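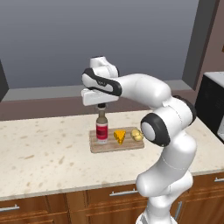
Helen Marwick

September 29, 2018

Up at six to catch the tide. It was still dark enough to need the torch on the slip and there was a heavy dew over everything, so my knees were soaked before I had the cover off. The cover has a new split near the stern. I put tape on it, which won't last.

Low water at Clodar was later than the table in the club porch said. I waited on the wall and ate the first half of my sandwiches. Two oystercatchers and a lot of gulls. The mud has shifted again since the summer and the channel now bends in much closer to the old posts, so anybody coming up on the ebb will need to keep well over to the far side until past the second one. I've written it on the chart in pencil.

Scraped the hull until ten. The port side was worse than I expected, mostly weed, with a band of small barnacles along the waterline that came off in sheets once I got under them. The starboard side took half the time. I found the soft patch I had been worrying about, just forward of the rudder post. The knife went in a little way and then stopped at sound wood. I think it can be cut out and a new piece let in. It can't be left over the winter.

Walked up to the yard at Busa to ask about a place in the shed. They want 605 for the winter, up to the end of March, and that doesn't include the lift. Last year I paid less and had the lift thrown in. I said I would think about it. The other choice is to leave her on the hard under the cover, and the cover is as above. I shall probably pay.

Bought a tin of the Pistine primer while I was there, the grey. They had no small brushes. Also a pound of copper nails, 100 sandpaper sheets in a box because they won't sell them loose any more, and a new shackle to replace the one that went over the side in August. The man at the counter has had his hip done and was walking well.

Tea at the Tilahun on the way back. They have changed the scones, and the new ones are smaller and too sweet. A couple at the next table had come down the coast on bicycles and wanted to know if the ferry was running. It stopped for the season a fortnight ago, which meant they had to go all the way round by the bridge. They took it quite well.

Back at the slip by two. Rinsed her down and got one coat of primer on the starboard side before the wind went round and it began to spit. Covered up and came home. The forecast has rain for three days, so the port side will have to wait, and the soft patch too.

Wrote out the jobs in the evening. Soft patch first. Then rudder fittings off and cleaned, mast down, sails washed and dried and up into the loft. The engine wants a service before it gets cold. If I ring about the shed on the first of the month she could be inside well before December. I still owe the club for the mooring.

My hands are very sore. Soup, then a bath. Must remember to take the other gloves next time, and the kneeling mat, which is still in the boot under the rope.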